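Section 4. Sealing the joints

Trasden joint filler, 20 lb tub. Read all of it before you open the lid.

1. Rake out old filler. Get the weeds too, roots and all.
2. Blow out dust. Joint must be bone dry.
3. Push in Sedo backer rod. Leave 8 mm on top.
4. Fill in one pass. Dont stop halfway down a joint.
5. Tool it flat within 15 minutes.

CAUTION: Not below 44 F. Gloves on, it sticks to skin.

NOTE: Corners where two joints cross, do the long one first, then teh short ones. 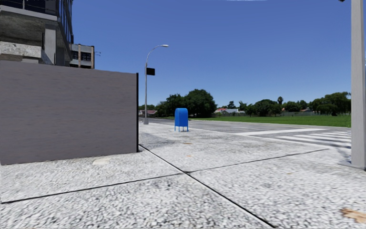

2 min read

6. Sweep off leaves and grit before you seal the slab faces, see Section 5.
7. Keep cars off overnight. Leftover filler, lid on tight.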